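The Novelist Who Doesn't Believe in Writing Routines

She has published six novels with Valesier, a small press that pays late and edits well, and she asked me to leave her name off this piece. Her reason was that writers who give advice under their own names end up having to live by it. I had come to ask about process. She looked at me as if I'd come to sell her windows.

"I don't have one," she said. "I have a chair and a deadline, and the deadline is usually wrong."

I pushed. Surely after six books there was some pattern, some hour of the day. She admitted to mornings, then took it back. The second book was written almost entirely after ten at night, and the fourth in a parked car outside a swimming pool in Nallcombe while her kids had lessons.

"People want it to be the coffee," she said. "Or the notebook. If it was the coffee I'd buy you one and you'd go home and write a book." 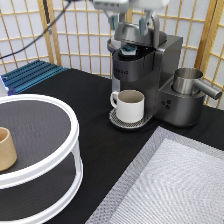
On word counts

For a while she did keep score. Her third novel, Kornby, was drafted under a rule of a thousand words a day, and she still has the spreadsheet. I asked if it had helped.

"It helped me produce 190 pages I threw out. I was hitting the number every day and feeling terrific. Then I read it. There was a dinner party that went on for two chapters because dinner parties are easy. Everybody talks."

I have seen the same thing said by writers who then go on to recommend a different number, so I waited for hers. It didn't come. She thinks counting is fine for people who like counting, and she suspects most of them would have finished anyway.

She is harder on the apps. A friend gave her a subscription to one that locks the screen until you've typed enough, and she got around it in a minute by pasting in an old tax letter.

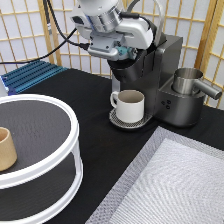

A mug on the drip tray, apparently empty.

On feedback

Her writing group meets on Thursday evenings, and she has been threatening to quit for years. When I asked what she gets out of it she took a long time to answer.

"They tell me where they got bored. That I believe. When they tell me how to fix it I write it down to be polite."

She sends a finished draft to three readers and no more. One of them always hates the ending. She has changed an ending only once on that reader's account, in Ospina, and says she regrets it, although reviewers singled out the last chapter for praise. I mentioned this. She said reviewers hadn't read the other one.

I wasn't sure I believed her. It's a convenient thing, a better version that's sitting in a drawer where it can't be checked, and I told her so. She laughed and offered to show me, then couldn't find it. We spent part of the afternoon going through boxes.

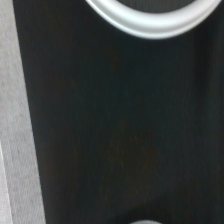 What we did find was an early notebook, mostly grocery lists, with a page of names for a character who was later cut. She read a few out loud and winced. She says she keeps these things out of laziness and that any library that asked for them would be making a mistake.

On taking breaks

She is supposed to be on one now. Her editor told her to leave the new book alone until October, and she agreed. By her own account she lasted roughly 2 weeks.

"I cleaned. I tried to knit. I read a book about how rest makes you creative, and it annoyed me so much I started a short story about the man who wrote it."

The story is now a good deal longer than a short story. She hasn't told Valesier. I asked whether this proved the man right, given that she had rested and then written something, and she said it proved he was irritating.

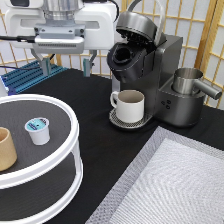
Black cloth over the tabletop, with a blue ribbed base at one side.

I asked, because the editors of this newsletter like me to, what she would say to somebody starting a first novel. She said she'd ask them what happens in it. If they could answer in a sentence she'd tell them to go home and start, and if they talked for ten minutes about the world and the magic and the map, she'd tell them the same thing but with less confidence.

Then she wanted to know if I was writing one. I said I had a few chapters. She asked what happens in it, and I talked for quite a while.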